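Grenley College, Department of Nutrition
Unit 2: Caffeine in the Diet

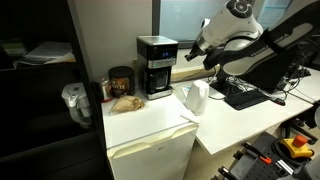

Caffeine is absorbed quickly from the stomach and small intestine and is broken down mainly in the liver. The rate varies with age, pregnancy, smoking, and certain medicines.

Students should be able to define half-life and explain why an afternoon cup of coffee may affect sleep that night.

Required reading: Parisi, Chapter 2, pages 20 to 47. Written answers to the review problems are to be submitted to Dr. Gape before the next lecture. Tea, cocoa, and soft drinks are covered in Unit 3.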